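## 4. Planning the purchase of the cells

In the previous section we described the task and the criteria. We now turn to the question which most teaching laboratories ask first: what to buy, in which order, and how much of the money to keep back. The plan was prepared by Katalin Boros and discussed with Mirsad Ristić, who keeps the equipment accounts of the Cladudari workshop. All prices are in euros and include delivery, but they do not include working hours.

### 4.1 What counts as one cell

For the budget, one cell is everything that must stand on or around a single table before a student can begin the exercise. The arm itself is only a part of it. We also count the control boards, the cabling, the posts and their brackets, the backdrop, the work surface and the small objects to be handled. Figure 1 shows the cell during the sorting task, in which the arm must bring a green die to an open cardboard box.

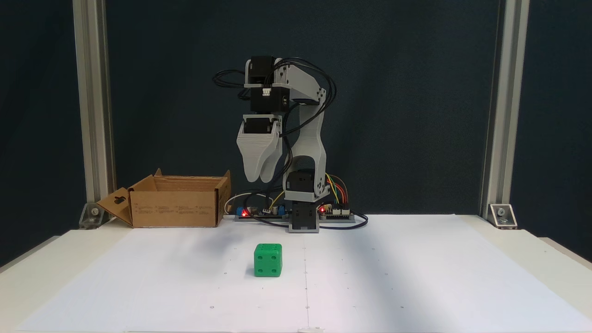
Should a laboratory buy all its cells in one order?

We advise against it. The first cell should be ordered alone and used for a full term, and the order for the others should wait until the list of parts has been corrected. In our own case the corrected list was different from the first one in many small lines, mostly cables, screws and power supplies, and every one of these errors would have been repeated in each cell.

### 4.2 The two offers

We received 2 complete offers for the same list. The offer of Hiten came to 2954 euros and that of Atanasov to 2731 euros. At first sight the second is clearly better, and the purchasing office wished to accept it at once. However, the offers did not cover the same things. Hiten included a set of spare servo motors and the replacement of printed parts during the first year. Atanasov sold the spare motors separately and left the printing to the buyer.

The difference is therefore smaller than it looks, and for a laboratory without its own printer it may disappear. We have a printer, and so we chose the lower offer. Still, we would not present this choice as a general rule. A buyer should write down which parts can be made in the house, by whom, and in how many days.
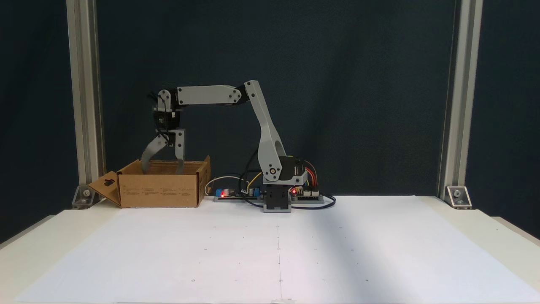 A second point concerns the reserve. We kept back about 20 per cent of the budget for the first year and did not assign it to any line. This was not easy to defend, because money without a line is often taken for another purpose before the summer. Our solution was to name it "wear and replacement" and to attach a short list of the parts we expected to change: servo motors, gripper fingers, jumper wires and the paper sheet on the table. The list was accepted without questions.

We recommend to order wear parts together with the arm even if the supplier promises quick delivery. One small parcel in September costs almost the same in postage as a large one, and the paperwork on our side is exactly the same.

### 4.3 Items which are forgotten

The cheap items caused more delay than the expensive ones. In the first version of the plan there was no line for the backdrop fabric, none for the posts and none for the printed sheet. All of these could be bought in one afternoon, but each needed a signature, and the arm waited in its packaging meanwhile. 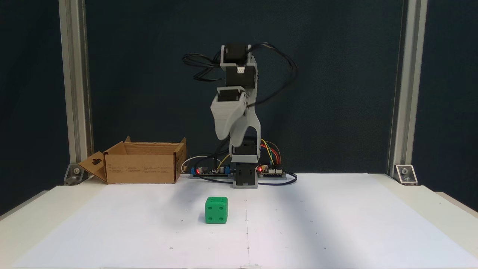
For this reason we now enter such items as one group with a single sum. The person responsible for the cell may then spend it freely and hand in the receipts at the end of the month. Ristić tested this arrangement also for the Roledness course, where the tables are larger and the fabric is more expensive, and the same form could be used there with only the sum changed.

Objects for handling should be included in this group. A box which arrived with another delivery is quite sufficient as a target, and we gave it no price in the plan. Dice and cubes are cheap, but it is wise to buy several of the same colour and size from the same seller — a later order may bring a slightly different shade, and the settings of the vision software must then be adjusted again.

### 4.4 Time as a cost

Working time is usually left out of equipment plans, and also the tables in this section do not include it. We nevertheless recorded it in a separate notebook. Assembly, wiring and the first calibration took much longer than the supplier's leaflet suggested, and most of this time was spent on the gripper.
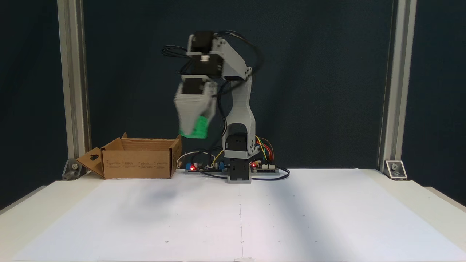

If a technician is paid from the same project, these hours belong in the plan and should be placed before the teaching period, with nothing else booked in the same week. If they are given by the department, it is still useful to state them, so that the head of the department knows what has been promised. In the plan for the second cell, Boros entered the hours from the notebook without any reduction for experience, although some colleagues considered this too careful.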